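关于我们
Saltatside 护肤与手部护理学校

大家好,欢迎来到 Saltatside!我们是一所教护肤、手部护理和美甲的小学校,地方不大,教室一共四间,学生从刚毕业的年轻人到退休以后才想学门手艺的阿姨都有。如果你是第一次听说我们,先往下看看,有不明白的随时来前台坐坐,茶水管够。

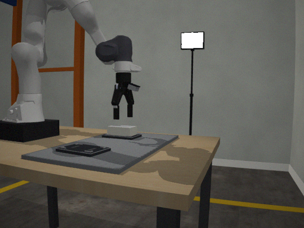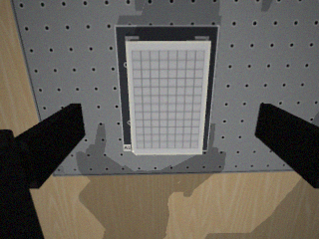

学校是 Shiuli Sultana 创办的。她做皮肤护理做了很多年,最早在 Cleltstead 老街上租了半间门面,外面一张护理床,里面一个水池,中间拉一道布帘。客人躺着的时候总爱问她:洗面奶为什么不能洗两遍?脸上起皮到底是缺水还是缺油?她一边敷面膜一边讲,讲着讲着就有人说,你干脆开个班吧。第一个班四个人,护理床不够用,大家轮流当模特,轮到谁谁就得素着脸来。那一期的学员现在有两位自己开了店,逢年过节还会回来,进门就说“布帘呢”(布帘早换了,旧的那块洗干净收在储物间,舍不得扔)。

后来 Jahangir Patwary 加入进来,负责手部护理和美甲这一块。他以前在酒店的水疗部工作,手特别稳,修一只手的死皮能让客人睡着。他来了以后第一件事是把消毒流程重新写了一遍,贴在每个水池上方,字大得站在门口都能看清。新学员一开始都嫌烦,推皮棒用一次洗一次泡一次,泡完还要擦干登记,可是过了两三个星期就成习惯了,有的人回家连指甲刀都要按这个步骤来,家里人哭笑不得。

我们教什么

基础班叫 Miah,是我们开得最久、也最喜欢的一门课,总共135课时。前半段讲皮肤:角质层是怎么回事,出油和缺水为什么会同时出现,什么样的皮肤不应该做磨砂,什么情况下要请客人先去看皮肤科医生。这一段听起来有点枯燥,我们尽量讲得热闹些,会让大家互相观察T区和脸颊的差别,然后写观察笔记。Shiuli 老师批笔记很认真,错一个字都会圈出来。后半段是动手:卸妆、清洁、按摩手法、敷膜、收尾的保湿和防晒,从头到尾一套做下来,要做到手不慌、话不多、毛巾不凉。

手部护理班每期不超过十个人,内容包括修甲型、处理甲缘、手膜和单色涂甲油。很多人以为涂单色最简单,上手才知道边缘要涂得干净有多难!Jahangir 老师的要求是先用透明底油练,练到没有气泡、没有堆积,再碰颜色。红色放在最后学,红色最不饶人。

除了这两门长课,每年春天和秋天我们还会开短课,题目不固定,看大家最近关心什么。去年九月讲的是换季敏感期怎么精简护肤步骤,报名的人里有一半带着自己的瓶瓶罐罐来,摆了满满一桌,我们一瓶一瓶地看成分表,看到天黑才散。也有讲剃须后护理的,来的大多是男士,问的问题比谁都细。

Drekodeo 练习日

每个月我们有一次对外开放的练习日,取名 Drekodeo,这个词没有什么高深的含义,是第二期学员吃饭的时候随口编的,叫着叫着就改不掉了。练习日上午十点开始,附近的居民可以预约来做面部清洁或者手部护理,由学员操作,老师在旁边看着。整套面部护理60分钟,只收材料费。请大家来之前不要化浓妆,最近一周做过刷酸或者激光项目的朋友麻烦提前说一声,我们会帮您改成手部护理。对香味敏感也请告诉我们,无香的产品一直备着。

对学员来说,练习日是最紧张也最开心的日子。有人第一次给陌生人做护理,手抖得连化妆棉都拿不住,客人反过来安慰她。有位老先生几乎次次都来,只做手,做完要拍照发给女儿看。我们很感谢这些愿意把脸和手交给新手的邻居,没有他们,书上的手法就只是书上的手法。

我们在意的事

我们不在课堂上卖产品,也不给学员派销售任务。教室里用的洁面和面霜来自不同的厂家,标签都留着,方便大家看成分。如果您问老师哪一款好,老师多半会先反问您皮肤什么情况、预算多少、平时愿意花几分钟,聊完了再给几个方向,您自己去挑。

我们也不太爱说“变美”这两个字。来上课的人,有的是想转行,有的是想把自己长了十几年的痘痘弄明白,有的就是觉得下班以后揉揉面膜泥很解压。都很好,都欢迎!基础班有一位学员是面包师,她说揉面和按摩的力道很像,后来她给大家示范了一遍,还真是像,Shiuli 老师当场把这段加进了教案。

考核这件事也说一下。基础班结束时有笔试和操作两部分,操作由两位老师同时打分,没通过可以补考,补考之前安排额外的练习时间,不另外收钱。结业证书由学校颁发,证明您完成了课程。要是打算从业,各地对资格和卫生许可的要求不一样,我们会在最后一周专门讲怎么查、去哪里问,带着大家把表格从头看一遍。

来看看我们

学校在 Cleltstead 老街尽头,面包店旁边那扇绿色的门,上二楼。楼梯有点陡,推婴儿车或者腿脚不方便的朋友请先打前台电话,我们下来接您,从后院那边坐电梯。上课时段是上午九点半到下午五点,晚上有两个班次留给白天上班的学员,具体安排以当期课表为准。

想旁听的话,基础班第一课随时可以来听,不用交钱,带支笔就行。头发长的请扎起来,指甲请剪短,戒指手链放在家里。教室里有围裙和拖鞋,毛巾也都是当天洗好的。

报名表在前台领,也可以请前台发到您的邮箱。填表时“皮肤过敏史”那一栏请务必写清楚,哪怕只是小时候对某种香皂起过疹子,也写上。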